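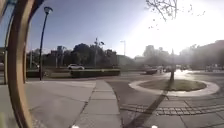

Heller Gehweg aus großen Platten, dahinter die Straße zum Kreisverkehr.

Linwood GP Manager im Test: Rennstall führen, ohne selbst zu lenken

Im Spiel von Linwood übernimmt man einen Formel-Rennstall mit 2 Fahrern und einem knappen Budget. Ich habe mit Emness angefangen, dem schwächsten Team im Feld, und eine Saison auf mittlerem Schwierigkeitsgrad gespielt.

Gut gelungen ist die Reifenstrategie. In Vellbridge kam nach 30 Runden das Safety-Car, ich holte Leiva sofort an die Box und gewann vier Plätze. Der Abbau der Mischungen ist nachvollziehbar, die Anzeige dazu übersichtlich.

Diese Website verwendet Cookies. Mit der weiteren Nutzung stimmen Sie dem zu. OK | Mehr erfahren

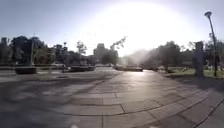

Schwächer ist der Funk. Die Renningenieurin Ritu Joshi wiederholt dieselben Sätze, und bei Regen kommt ihre Warnung oft eine Runde zu spät. Auch die Verhandlungen mit Sponsoren laufen jedes Mal gleich ab.

Die Ladezeiten sind kurz, Abstürze hatte ich keine. Der Mehrspielermodus erlaubt bis zu 10 Teams, den habe ich nur kurz angespielt. Wer gern Boxenstopps plant, kann zugreifen, für reine Rennfahrer ist das Spiel zu trocken.

Text: Archana Bajpai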